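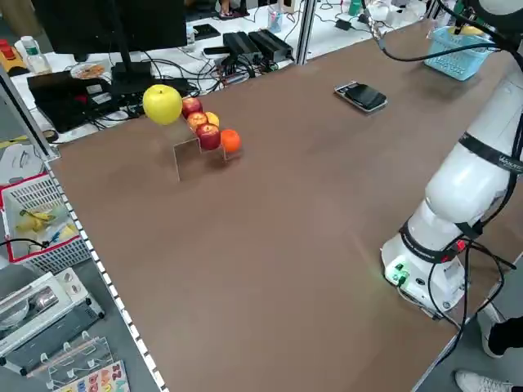
Apples and a tangerine on the clear stand, phone on the table.

Wanted: Transcribers for the Plallport Crew List Project

The Plallport Maritime Archive is looking for 7 people to help read, type up and argue over the crew lists of the barque Aduleo, which carried timber, wool and at least one very unhappy surgeon between 1861 and 1879. The lists were kept by a string of mates whose handwriting went downhill with the weather. We have 60 of them scanned and a great many sailors called John Smith.

What you would be doing

You get a batch of scans and a spreadsheet. For each man you enter name, age, birthplace, last ship, rank, wages and reason for leaving. "Deserted" is common. "Deserted with cook's boots" has come up once and we would love another. Every list is read by 2 people working separately, then Arash Fallahi compares the results and sends polite emails.

Later batches cover the surgeon's journal, which is mostly complaints about the captain - a few of them medical.

Who we want

Anyone over 18 who can read nineteenth-century cursive or is stubborn enough to learn. You do not need to know a bobstay from a bowsprit. If you do know, please save it for the monthly call, where Puspita Lau will be glad to disagree with you.

Terms

This is unpaid. We can offer a reader's card, your name in the published index, and tea if you come in person. Plan on four hours a week from home through the spring. Ages on the lists are typed as written, even when a seaman gets younger between voyages.

How to apply

Send Nhi Lã a short note about yourself by Jan 13, 2019, along with your best attempt at the sample page on our notices board. Leave a question mark where you can't read a word. We get nervous about people who can read all of it.

Comments

Chiến Khương: Is the sample page upside down or is that the mate?

Nhi Lã: The top half is right way up. He turned the book around to save paper.

Thiện Thái: I did the December batch on the Tạ last year. Learned eleven spellings of Liverpool. Signing up again.

Contact: Nhi Lã, Crew Lists Desk | © Plallport Maritime Archive | Back to top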